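Tables, Tiles and What Lives Underneath

The kitchen page, at last! A few of you have been asking for this one ever since I put up the hallway pictures, and I kept putting it off because there was always a pan out or a bag in the wrong spot. Well, there's a pan out and a bag in the wrong spot, and I'm posting it anyway.

If you're new, I'm Loredana Tedesco and I've been slowly sorting out our place in Travthorpe, one room at a time (very slowly, the hallway took me from June right through to the holidays). I'm not a decorator. I like useful things that have been used, I like color in small doses, and I'm hopeless at throwing away containers.

So, the kitchen. We have two tables in it, and everyone who visits has an opinion about that. The wooden one came first. It's the heavy one, dark legs, and it took three of us to get it up the stairs, with my friend Ro-un Hyun at the bottom end telling us to pivot when there was no room at all to pivot. It does the real work: chopping, plugging things in, piling up whatever came home from the store. I wipe it down every night and by breakfast it's full again. I've stopped fighting it.

The tiled one is my favorite. I paid 60 dollars for it at a moving sale, haggled down from I won't say what, and I would have paid double. White square tiles all over the top, so you can set a pan on it and not go hunting for a trivet. The grout lines are raised, which makes it a terrible surface for writing letters and a pretty annoying one for crumbs (old toothbrush, bit of baking soda, you're welcome). Mugs do wobble if you put them down on a line. You learn where the flat spots are.

Then there's the color. The room is mostly white and brown and I wanted it to stay calm, so all the fun is in the little stuff. I've got a yellow plastic bowl with two handles that I use for everything from cracked eggs to clothespins. I've got a teal mug that is officially for coffee and unofficially for whatever needs a mug. The cutting board has a green rim, and there's a pink round thing up with the utensils that makes me happy every time I look over. None of it matches. I did once try to buy a matching set, and I got as far as the checkout and felt so gloomy about it that I put it all back!

About that wall rack. Get your utensils up off the table if you possibly can. It's the best change I made in here, better than the tiled table even, and I love the tiled table. I had everything in one drawer before, and the drawer would jam on a ladle about twice a week. Now I can reach for what I want with one hand while I'm stirring with the other.

And under the table... okay. I said I'd show the storage, so I'm showing the storage. I keep boxes and bins down there for things that don't have a cupboard yet, plus the plastic bags, which I save and save and then use for lining the trash. Ro-un thinks I should hang a curtain along the front so you can't see any of it. I went as far as measuring, and it would need to be 36 inches wide, but then I'd have to crawl behind a curtain every time I wanted a bag. I haven't made up my mind. If you've done one of those under-table curtains, please write and tell me if you got sick of it.

Two pictures for now. I'll add the window side when I've finished painting the trim, and the inside of the pantry if I ever get brave.

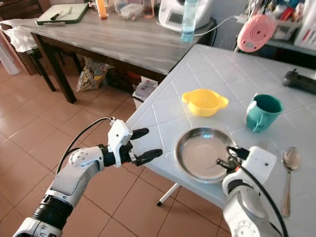
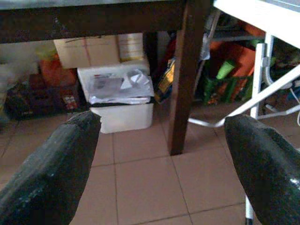
The white tiled table with the pan, yellow bowl and teal mug out is in the first one, with the wooden table behind it. The second is down at floor level, under the dark wood, with the white storage box and its crumpled bag on top.

Page added February 2019. Hallway and bathroom galleries are still up, links are on the main page.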